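# Distributor says my own song belongs to somebody else – can I get the release back before the EP?

Posted in: Distribution and rights 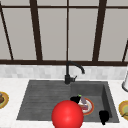 ## The situation

Hello all. I make instrumental music at home and I put it out through Gruvville, on their cheapest yearly plan. English is my third language, so please excuse me if some words are not the correct legal ones.

In February I released a single called "Kitchen Window". It is a slow piece with piano, a bass line and a soft drum loop. It did well by my standards, 3,224 streams before the trouble started. Then I received an email from Gruvville with the subject "Release blocked: third party ownership conflict". The song disappeared from two of the streaming services the same evening. On the third one it is still there, but the play count has not moved.

The email says that a label called Aerts has claimed the sound recording. I wrote to Gruvville and asked which part of the song is claimed. They answered with a standard text which tells me to "resolve the conflict directly with the claimant" and gives a general email address. I wrote to that address and have had no reply.

What I know so far:

- I played the piano and the bass myself. I have the project files and all the takes.
- The drum loop comes from a sample pack I bought from Dristeo. I have the receipt and the licence text, which says "royalty-free, non-exclusive, for use in new compositions".
- I have never signed anything with a label.
- I listened to the Aerts catalogue as well as I could. They have an artist with a track at 82 bpm, the same tempo as mine, and I am almost sure it begins with the same drum loop, alone, for several bars. My song also begins with the loop alone.

So my suspicion is that an automatic system compared the two openings and decided that mine is a copy of theirs. But I do not know this, and I don't know how to prove it to a company that doesn't answer.

My EP should come out in a few weeks and "Kitchen Window" is the second track on it. I would like to know:

1. Is it the task of Gruvville to do something, or am I really alone with the label?
2. Should I change the beginning of the song and upload it again as a new release?
3. Can the money which was earned before the block be kept from me?

I am in Scotland, if this is important. The label seems to be in another country, but their website has no postal address. Thank you for any help.

**Ruaridh Ritchie**

*Edited to add: several people have asked by private message if I registered the song for fingerprinting on video sites. No, I did not tick this box, because the help page said that songs with bought loops are not allowed there.*

---

### looptrader

same thing happened to me with a different distributor. just delete it and upload again under a slightly different title, mine went through and it's still up. they don't check. life's too short to email labels

> **Comment by Ruaridh Ritchie:** Thank you, but I am afraid to lose the streams and the playlist places. Also would the same system not catch it a second time?
>
> **Comment by looptrader:** mine didn't get caught. could be luck

---

### pellworm_audio

I worked for some years in the support department of a small distributor (not Gruvville), and I have seen many cases of this kind. I will try to answer in your order, but first a warning about the answer before mine. Please do not delete and re-upload while a conflict is open. At the place where I worked, this was treated as an attempt to avoid the claim, and a second block on the same account was much harder to remove than the first. In bad cases the whole account was closed, with all the other releases in it.

**Whose task is it?**

Both, in a way. Your distributor has a contract with the shops, and the shops will normally speak only with the distributor. So even if you and the label agree by email tomorrow, Gruvville must still press the button. What they don't want to do is decide who is right. This is why you get the standard text.

What helps is to make it easy for them. Do not write "this is my song, please put it back". Write one message, as a reply in the same ticket, and attach everything at once:

- The receipt for the sample pack, with the date visible.
- The full licence as a PDF, saved from the Dristeo website. Mark the sentence with "non-exclusive".
- The file name of the exact loop and the name of the pack.
- A screenshot of your project with the tracks open, so that the piano and bass takes can be seen.
- The times in your song where the loop is heard without other instruments.
- A link to the Aerts track, with the times where the same loop is heard.
- A sentence like this: "Both recordings use the same licensed loop. Neither party can own it exclusively. I ask you to forward this to the claimant as a formal dispute."

The last sentence matters the most. With us, the word "dispute" moved the ticket from the first desk to the rights desk, and at the rights desk there was a person who could read a licence. I can't promise that Gruvville is organised in the same way, but it costs you nothing.

Also check the terms of your plan for a time limit. Ours gave the claimant a fixed number of working days to answer a dispute, and if no answer came, the claim was dropped. Many claims ended like this. Labels often have the fingerprinting switched on for the whole catalogue and do not look at the single matches at all, so it is quite possible that no human being at Aerts has ever listened to your song.

**Should you change the beginning?**

Not for the single, at least not now. If you change it, you have a new recording and it needs a new ISRC, so the old streams stay with the old version. For the EP it is another matter. If the date is fixed and the conflict is still open, I would put a different version on the EP, call it "EP version" or something similar, and start it with the piano. You can bring the loop in under the piano a few bars later. A loop which is covered by other instruments is matched much less often.

If you still have time, I would also process the loop a little. Cut it in pieces, change the order of two hits, put your own shaker on top. It will sound more like yours, too.

**The money**

Normally it is frozen and not taken. Look at your statement and see if there is a line with "held" or "on hold". When the conflict is closed in your favour, it should be released with the next payment. If the line is not there at all, ask in the ticket, but in a separate paragraph at the end so that it does not confuse the main matter.

One more thing about the general email address. Look in the credits of the Aerts track on the streaming services. There is a ℗ line, and often the name there is not the label but a company which manages the catalogue. This company is the one that made the claim, and its rights department is usually quicker.

> **Comment by Ruaridh Ritchie:** This is extremely useful. I looked at the ℗ line and it says Clultley, not Aerts! They have a form for disputes on their website. Should I use the form and the ticket, or only one of them?
>
> **Comment by pellworm_audio:** Both. Send the ticket first, then put the ticket number in the form, so that the two sides can find each other.

---

### Marrowbone

Agree with most of the above. I'd add a small point about the sample licence, as I was caught by it myself.

Read the part about "isolated use". A lot of these packs allow you to use a loop in a song but not to have it playing on its own for a long time. The limits differ between packs, and some only say "substantially unaccompanied", which can mean anything. If your intro is just the loop for many bars, Clultley could point to that. They'd still have no ownership of it, but it muddies things and a support person could decide to leave the block in place.

How long is your intro before the piano comes in?

> **Comment by Ruaridh Ritchie:** Four bars. I found the paragraph, it says that the loop must not be "the sole element of the finished work". I think that four bars in a song of three minutes should be fine?
>
> **Comment by Marrowbone:** Yes, that reads fine to me. Quote it in your dispute anyway. I'm no lawyer, obviously.
>
> **Comment by looptrader:** this is why i record my own drums now

---

### Update from Ruaridh Ritchie

I promised pellworm_audio in a message that I would come back and write how it went.

I sent everything in one reply to the ticket, and after that the form to Clultley. The form accepts only one attachment of a small size, so I had to put the receipt, the licence and the screenshot together in one PDF. The first answer from Gruvville came after two days and was again the standard text. I replied with only the sentence about the formal dispute and asked for confirmation that it was forwarded. Then a different person answered and said that it was with the rights team.

From Clultley I received no letter or explanation. But nine days after the form, Gruvville wrote that the claim was "released by the claimant", and the song came back on both services, with the old streams. One playlist had removed it and did not put it back. On my statement there is now a line "held – conflict", and support say it will go out with the next payment. I will add a note if it does not.

For the EP I made the new version all the same, with the piano first. Two friends prefer it to the single and my brother says he hears no difference. I also wrote to Dristeo to ask if they keep a list of loops which cause this kind of match. They do not, but they sent me a signed licence certificate with my name on it, and this can be requested for any pack in the account under "Orders". I wish I had known about it at the start, so I leave it here for the next person.

I have marked the answer by pellworm_audio as accepted.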